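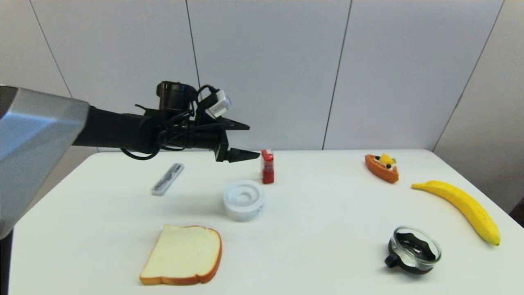
Zuletzt geändert: 17. August 2025

Trernoser, Werk Kornitz
Protokoll der Besprechung „Greifplatz Musterkommissionierung“

Teilnehmende: Roxana Crăciun (Leitung Kommissionierung), Lenuța Crăciun (Betriebsrat), Mihăilă (Instandhaltung), Vertretung Arbeitssicherheit, zwei Beschäftigte aus der Frühschicht
Entschuldigt: Einkauf
Protokoll: Instandhaltung

TOP 1 Protokoll der letzten Sitzung
Ohne Änderungen genehmigt. Der offene Punkt Bodenmarkierung wird unter TOP 4 behandelt.

TOP 2 Stand am Greifplatz
Mihăilă berichtet. Der Arm arbeitet mit Zweifingergreifer und Kamera am Handgelenk über dem weißen Tisch. Gegriffen wird derzeit aus einem gemischten Satz: kleiner roter Karton, rundes weißes Teil, Spielzeugbanane, Toastscheibe aus dem Spielzeugsortiment, Glasgefäß mit dunklem Inhalt. Die Teile liegen ohne Vorrichtung und ohne feste Lage auf der Fläche.

Vorgesehen sind 1000 Greifversuche bis zur Abnahme. Für den Karton und die Banane liegen die Ergebnisse im Zielbereich. Beim flachen runden Teil rutscht der untere Finger häufig ab, beim Glas ist die Erkennung bei seitlichem Licht unzuverlässig. Die Steuerungssoftware Broltodura meldet in diesen Fällen einen Halt und wartet auf Quittierung.

Die Frühschicht merkt an, dass die Quittierung zurzeit am Schaltschrank erfolgt und der Weg dorthin jedes Mal den Packvorgang am Nachbarplatz unterbricht. Mihăilă prüft einen zweiten Taster am Packtisch.

Die Kabelführung am Handgelenk wird als verbesserungsbedürftig eingestuft. Die Leitungen hängen in Schlaufen und können bei tiefen Anfahrten Teile berühren. Maßnahme: Schleppführung nachrüsten, bis dahin reduzierte Geschwindigkeit.

TOP 3 Auswirkungen auf die Arbeitsplätze
R. Crăciun stellt die Planung vor. Der Greifplatz übernimmt das Vorsortieren der Mustersätze, derzeit einige 300 Sätze je Woche. Das Packen, die Sichtprüfung und die Beilage der Lieferpapiere verbleiben bei den Beschäftigten. Betroffen sind 4 Stellen in der Vorsortierung. Kündigungen sind nicht vorgesehen; zwei Personen wechseln in die Sichtprüfung, zwei werden für Einrichten und Störungsbehebung qualifiziert.

L. Crăciun fordert, die Eingruppierung der beiden Einrichtertätigkeiten vor Beginn der Qualifizierung zu klären. Eine Einarbeitung auf Basis der bisherigen Entgeltgruppe lehnt der Betriebsrat ab. R. Crăciun sagt eine schriftliche Stellungnahme der Personalabteilung zu.

Diskussion zur Taktbindung: Die Beschäftigten am Packtisch befürchten, dass der Arm das Tempo vorgibt. Vereinbart wird ein Puffer zwischen Greifplatz und Packtisch. Die Größe des Puffers wird im Versuch ermittelt und nicht vorab festgelegt.

Diskussion zu den Kamerabildern: Der Betriebsrat verlangt, dass Aufnahmen nur den Tischbereich erfassen und nicht zur Leistungskontrolle herangezogen werden. Die bestehende Betriebsvereinbarung enthält dazu keine Regelung. L. Crăciun legt einen Ergänzungsentwurf vor.
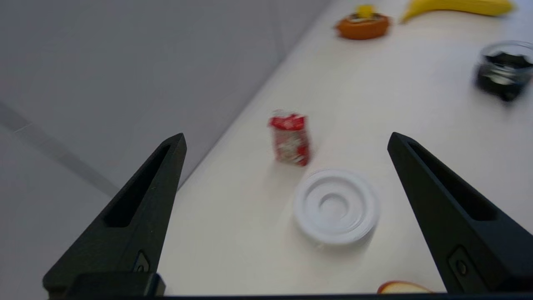 TOP 4 Arbeitssicherheit
Die Gefährdungsbeurteilung für den Automatikbetrieb liegt vor, für den Einrichtbetrieb fehlt sie. Bis zur Vorlage darf im Einrichtbetrieb nur die Instandhaltung am Tisch arbeiten. Quetschstellen zwischen den Greiferfingern sind in die Unterweisung aufzunehmen.
Die Bodenmarkierung wird um 200 mm nach außen versetzt. Ausführung durch die Instandhaltung.

TOP 5 Maßnahmen
Zweiter Quittiertaster, Prüfung und Kosten: Mihăilă
Schleppführung Handgelenk: Mihăilă
Stellungnahme zur Eingruppierung: R. Crăciun
Ergänzung Betriebsvereinbarung, Entwurf: L. Crăciun
Gefährdungsbeurteilung Einrichtbetrieb: Arbeitssicherheit
Blendschutz gegen Seitenlicht, Angebot einholen: Einkauf

TOP 6 Verschiedenes
Die Schulungsunterlagen zu Broltodura liegen bisher nur auf Englisch vor. Eine deutsche Fassung der Störungsliste wird am Platz ausgehängt, sobald sie geprüft ist.
Die nächste Besprechung findet im November statt. Einladung folgt durch R. Crăciun.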